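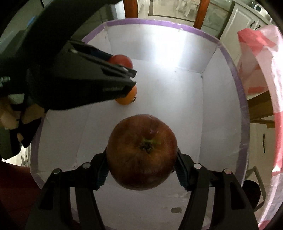 Big apple in the ribbed pads, second gripper over by the orange.

Search the list archive Go Advanced

Subject: Re: [handheld-grippers] budget for next round, before November

Hi all,

Iason Andreadis wrote:
> Before I sign anything off, can someone tell me why we need
> a second pair of grippers when the first pair works? And is
> the Lusex quote for 1697 the whole lot, or do we get stung
> for delivery and spares on top? I'd like to have it settled
> by Tuesday if we can.

Fair questions, Iason, and sorry for the slow answer (I've been up to my elbows in fruit). The 1697 is for one pair with mounts and a charger. Delivery is in there, spares aren't. I asked Lusex for a price on finger pads and they came back with 207 for a bag that should see us through to spring, so please put that on its own line or it'll get forgotten like last time!

As for why a second pair – it's mostly about having two people working at once. At the moment one of us packs fruit into the box while the other sits there drinking tea, then we swap. With two pairs I'd plan on 300 goes a week, and we're stuck at 200 now. I'd also like to keep one pair set up for round things and stop fiddling with the pads every time we move on to packets and tins.

I did look at Cumis as well. Theirs are cheaper, but the pads are smooth and glued on, and I'd much sooner have the ribbed sort for a large apple. Tsakiris only hire, by the month, and after half a year you've paid for the things anyway. Has anyone on here hired from them? I'd be glad to hear how they are about breakages.

Two small things I'd add while we're asking for money: a box of spare pivot caps and screws, and a bit for groceries. I've been buying the apples and oranges myself and I don't mind, but it does mount up.

What I'd leave out this year is the Brekent stand. Lovely bit of kit, but we've no room for it and I can't see us using it before the summer.

Iason, if you're happy with that I'll ask Lusex to hold the price. Ring me after four if it's easier, I'm usually done with the box by then.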